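At the Bench with Kasun Herath: Madine on Servicing, Straps and the Second Skiretti

When Madine released the first Skiretti in 2011, the company had one watchmaker, a leased bench and an order book that fitted on a single sheet of paper. The hand-wound dress watch has since become the foundation of the firm's catalogue, and a revised model will be offered to the public in December. Kasun Herath, head of technical services, met with us on a Monday at the company's workshop to discuss what has changed and what has been left alone.

Mr. Herath joined Madine after completing his training under Ksawery Jabłońska, whose name still appears on the internal service manual. He describes the new Skiretti as a correction of matters that came to light through repair work.

"A watch that has been on a customer's wrist for several years will tell you a great deal," he said. "We kept records of every movement that came back to us. The crown was the most frequent subject. Owners wind this watch daily, and the original crown was too shallow for many of them to grip comfortably. It is now taller, and the knurling is coarser."

The case keeps its original profile. Mr. Herath acknowledged that a larger diameter had been considered and set aside after discussion with Liudmyla Shevchuk, the company's design director. "Ms. Shevchuk's position was that the proportions of the dial would have to be drawn again from the beginning if the case grew by even a small amount. I agreed with her. The movement would also have looked lost behind the display back."

The movement is the Hourani, a manual calibre assembled and regulated on the premises. Its power reserve has been extended to 60 hours, an improvement the company attributes to a revised mainspring and a modest change to the barrel. Each example is observed in several positions for 18 days before it is cased. Asked whether so long a period was necessary, Mr. Herath was direct.

"It is necessary for us. A movement may perform very well in its first week and then settle into a rate we are not prepared to accept. I would prefer that it do so in our cabinet."

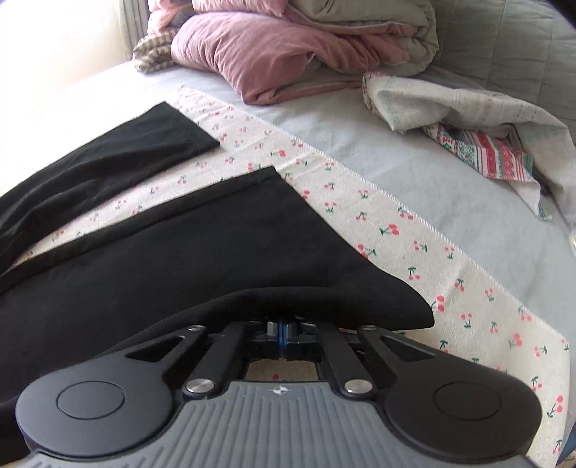 Straps occupied a considerable portion of our conversation. Madine has supplied the Skiretti on calf leather from the outset, and the revised model will be the first to be offered with a textile alternative, developed by Yevhen Pasichnyk at the firm's Lernton workroom. Mr. Pasichnyk's brief was to find a plain weave that would sit flat under a shirt cuff and hold its colour. Black fabric, of the sort shown spread over the cherry-print cloth, is a demanding choice in this respect, Mr. Herath noted, as any fading at the buckle holes is immediately apparent. The textile strap will be lined and fitted with quick-release bars, so that owners may change it at home without risk to the lugs.

The question of water resistance was also raised. The Skiretti remains a dress watch, and the company does not recommend it for swimming. "We have improved the gaskets," Mr. Herath said, "but I do not wish to encourage anyone. There are many excellent watches for the pool. Ours should be taken off and put in a drawer."

Production will be limited to 2000 pieces in the first year, with existing owners given priority. Ovidiu Anghel, who manages customer accounts, has written to those on the register, and replies will be handled in the order received. Madine has confirmed that it will continue to service the original model for as long as parts can be made, and that the new crown may be fitted to earlier watches at the time of a regular overhaul.

Mr. Herath himself wears a Skiretti from the first series, with the original crown. He has not yet booked it in for the work. "There are customers ahead of me," he said.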